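The Phantom Car: What Went Wrong With Our Automatic Braking Project
Final report, driver assistance group, Landel
Submitted Sep 11, 2020

So, our project was supposed to be about stopping smoothly. That was the whole pitch back in May: take forward camera video from ordinary city driving, run it through a detector, work out how far away the next vehicle is, and have a brake pedal on a bench press itself down nice and gently, the way a good bus driver does it. What we ended up with was a pedal that slammed to the floor while the car in front was doing nothing at all, a snapped bracket, and a much longer chapter on safety than anyone had planned. I'm writing up the fault part. Prakash Mudaliar is handing in the section on the control math separately, so if you want the equations, go bug him.

Quick rundown of the setup

There are four pieces. Ullari is our vehicle detector, which draws boxes around cars, trucks and anything else with wheels. Prutby is the planner. It takes the boxes, guesses a distance for each one and decides how hard to brake. Nutsugah is the replay tool, which plays the video back at normal speed and pretends to be a live camera. And then there's the bench: a real brake pedal with an electric actuator bolted to it, in a steel frame, with a pressure sensor behind it.

No, we did not hook this up to a car. A person did all the driving when the video was recorded, and our software only ever moved the bench pedal. I'm very glad about that now.

We labeled 2280 frames by hand for testing. Siu-fong Ho did most of the intersections, and she deserves some sort of medal, with all the poles and signs and parked stuff in there. We picked intersections on purpose. Anybody can follow one car down an empty road, but at a big junction you've got lanes splitting, lights everywhere and vehicles pointing every which way.

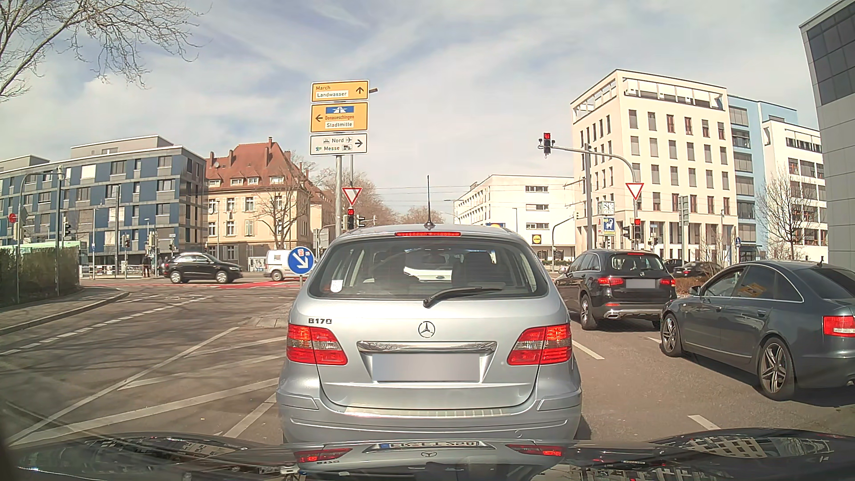
The distance guess in Prutby is pretty simple, and that simplicity is what bit us. It assumes the road is flat and looks at where the bottom of a vehicle's box sits in the picture. Lower means closer. That's a fine rule as long as every box is around something standing on the road! But our camera also sees a strip of its own car's hood, and the hood is dark and really shiny. With that silver Mercedes hatchback straight ahead, there's a second one upside down in the paint, red lights and star and plate and everything. Ullari was trained with flipped and rotated images (my idea, sorry), so an upside-down car was no problem for it. It boxed the reflection with very high confidence. And since the box sat lower than anything on the road could, Prutby decided there was a vehicle basically touching our bumper.

What happened on the bench

It was a long replay session and I was on the laptop. Hatsue Shimada was at the frame, leaning in to read the pressure gauge, with her left hand resting near the pedal arm. The replay rolled up behind a car waiting at a light. We expected a slow squeeze. What we got was full travel, instantly, with a bang I can still hear. The actuator bracket cracked clean through at the lower bolt hole and the loose end swung out to the side. It missed Hatsue's hand. She says it wasn't close, and I was standing right there and I say it was.

I hit the space bar. The space bar pauses the video. It does nothing to the actuator, which kept on pushing against a bent pedal until Hatsue reached over and pulled the plug out of the wall. So that's two problems before we even get to the software: her hand shouldn't have been there with the power on, and the only fast way to stop the thing was a plug behind a table leg.

Carmela Greco, our supervisor, shut the bench down for the rest of the week and made us write down everything while it was fresh. We grumbled a bit. It was the right call, and most of this section is copied from those notes.

Blaming the wrong thing

I'd love to say we found the cause that afternoon. We spent days on the actuator instead. Gualtiero Ferri was sure the motor driver had glitched, because a step from almost nothing to full force looks exactly like an electrical fault. He swapped the driver. He swapped the cable. He put a scope on the command line and watched it during a replay with the pedal disconnected, and there it was, a perfectly clean command for full braking. The hardware had done what it was told.

Next we suspected the clock, thinking Nutsugah might be dropping frames, so that a car would seem to jump toward us. That ate another evening. The timing was fine.
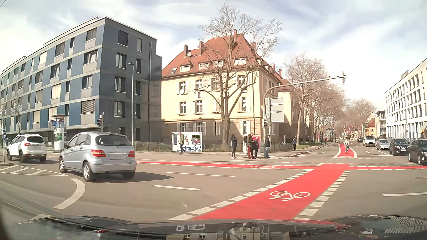

The reason it took so long is kind of embarrassing. Our viewer drew the boxes on a cropped copy of the video. I'd cropped off the bottom strip weeks earlier to make room for the graphs, and I never told the others. So every time we watched the replay we saw nice sensible boxes on nice sensible cars, and the phantom one was sitting just below where our window ended. Siu-fong found it by dumping the raw box list to a text file and sorting by height. She called me over and said, "What's this guy doing under the road?"

After that it took us ten minutes. We turned off the crop, and there was a fat green box on our own hood.

How often did it do this?

Once we knew what to look for, we ran the whole labeled set again and had the script flag any box whose bottom edge fell on the hood. It flagged 737 frames. Most of those never reached the pedal, because Prutby ignores anything that doesn't stick around for 330 milliseconds. In moving traffic the reflections wobble and smear, and the box keeps blinking off before the timer runs out. When you're stopped, or creeping up behind someone, the reflection holds still and looks crisp. So our filter was letting through exactly the worst cases.

Light colored cars did it more than dark ones. Bright sky was worse than overcast. Building windows show up in the hood too, but Ullari never took those for vehicles, at least in our set. A pair of red lights plus a plate shape seems to be what sets it off. I wouldn't swear to that, we only had the one hood.

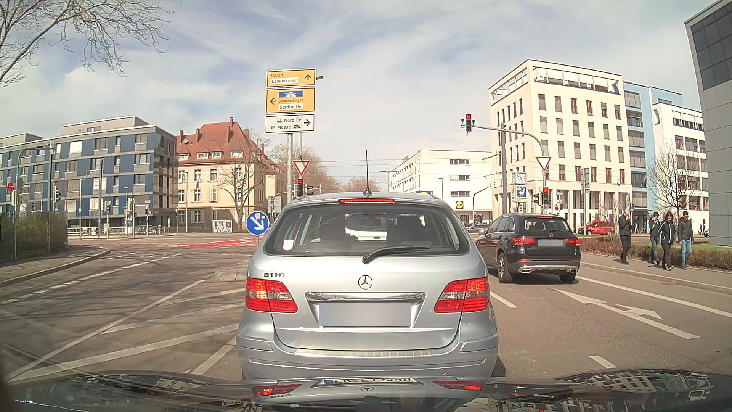 The fix we tried first was retraining Ullari without the flipped images. That helped a lot and it also made the detector a little worse on odd angles, like cars turning across the junction, so we weren't thrilled. And it still boxed the hood now and then.

What we kept is much dumber. We masked the hood, meaning that strip gets painted flat gray before the detector ever sees it. On top of that, Prutby throws out any box with a bottom edge lower than the nearest visible bit of road, and writes a line in the log when it does. Gualtiero wanted the log line and I argued against it (more clutter!), and he was right, because it caught a day when the mask was loaded for the wrong image size. With the mask at the right size, the rerun on the labeled set gave no hood boxes.

There's a catch with the mask. If something low really is right up against the bumper, the camera can't see it past the hood anyway, and now the software has no opinion about it at all. A camera alone isn't enough for that zone. We'd want a short range sensor down in the bumper, and we had neither the money nor the time.

Changes to the bench

There's a big red stop button now, wired into the actuator supply. It cuts power whatever the laptop is doing. We put a clear guard around the pedal arm, and the pressure gauge moved to the outside of the frame so you don't have to lean in. The new bracket is thicker and the actuator has a current limit, so even a full brake command comes on slower than it used to. Prutby also won't go from zero to full in one step unless the distance has been shrinking in the frames before it. A car that just appears at your bumper out of thin air gets a warning on screen and a medium squeeze.

Prakash isn't happy with that last one, and I get why. If someone cuts in hard, you might really need everything, right now. We went back and forth and left it as a setting. On the bench it's on. I don't think any of us would say what it should be in a real car.

We also have a rule that the power stays off for 3 seconds after the replay loads, with a beep, so whoever is at the frame can step back. Hatsue picked the beep. It's awful.

Still open

We haven't tried rain, and a wet hood might be better or worse, I really don't know. Night driving isn't in the set either. Shop windows and polished truck tanks could reflect a car up where the mask doesn't help, and we have maybe two clips with anything like that in them. The mask is drawn by hand for one camera position, so if the mount gets bumped, somebody has to redraw it. Siu-fong started on a script to find the hood edge automatically, and it's in the repository under her name, half finished, with notes on where she got stuck.

The viewer shows the full image now. The cropping option is gone, and the graphs are in their own window.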